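Honano Community Help > Home and Garden > Fruit and Preserving

Hydrometer reads high in plain water, and what does that do to my orange wine figures?

Asked Jun 1, 2007

I have a Trukis triple scale hydrometer, glass, calibrated at 20 degrees C according to the slip in the tube. In plain tap water at room temperature it reads 1.004. I checked it three times with a clean jar and spun it to get rid of bubbles. The kitchen thermometer said 19 degrees.

The must is orange juice, water and white sugar, strained through a nylon bag. Starting gravity on this instrument was 1.094. It has now been at the same reading for a week and I would like to know whether I can trust it. Two questions:

1. Do I subtract four points from everything, or is the error different at the top of the scale?
2. Does pulp in the sample change the reading enough to matter?

I can get distilled water from the chemist if tap water isn't good enough for the test.

Answer 1 (marked as helpful by 29 members)

Subtract the four points for now. The usual cause of a constant offset is the paper scale slipping inside the stem, and when that happens every graduation moves by the same distance. The graduations are not evenly spaced along the stem, so the offset in points is not strictly identical at 1.000 and at 1.090, but over the range used for wine the difference is small.

To confirm, make a reference solution. Dissolve 100 g of white sugar in 900 g of distilled water, both by weight. That gives a 10 per cent solution, and the true gravity at 20 degrees is 1.040. If your hydrometer shows 1.044, the offset is holding and you can write it on the tube and forget about it. If it shows something quite different, replace the hydrometer. Tap water is fine for the zero check unless your supply is very hard.

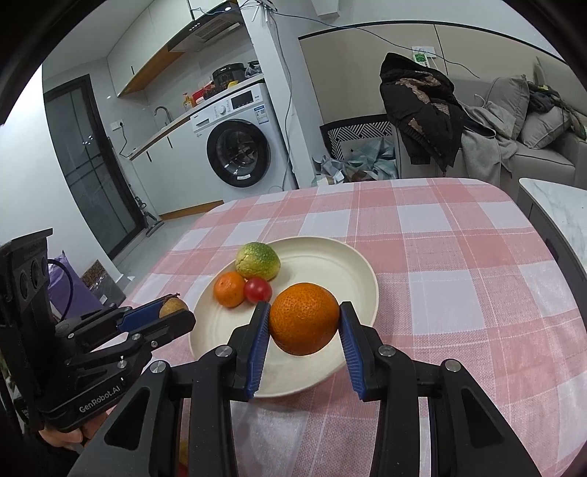
Temperature correction is a separate matter and should be applied after the offset. At 19 degrees you can ignore it. At 30 degrees an instrument calibrated at 20 will read nearly 3 points low, and that is worth allowing for if you measure straight after dissolving the sugar.

Pulp: suspended solids have a minor effect on density, but bits of pulp sticking to the bulb can hold it up or drag on the stem. Let the sample stand, pour off the clear part and read that. Read at the bottom of the meniscus, with your eye level with the liquid.

Answer 2

mine reads 2 high, always has, never made any difference to the wine. Krasniqi sell a plastic one that doesn't break but the colour bands wear off

Answer 3

One correction to the question of whether it has finished. For that you don't need an accurate hydrometer, only a consistent one. The same reading over a week means no measurable change in sugar, whatever the offset. What you do need the true figure for is deciding whether it has finished or stuck. You haven't given the current reading. If it is 1,030 on the Trukis (some of their older scales leave off the decimal point and start at 1,000), the true value is 1.026 and the ferment has stuck. Check the temperature of the must first, then the acidity. Orange juice varies a great deal through the season, and I have had November fruit come out at a pH that slowed the yeast badly.

Alcohol by volume is calculated from the drop between two readings, so a constant offset cancels out. The Bimau tables in the reference section of this site give the conversion. Their column 7 is potential alcohol and assumes a finish at 1.000, so don't use it for a dry wine.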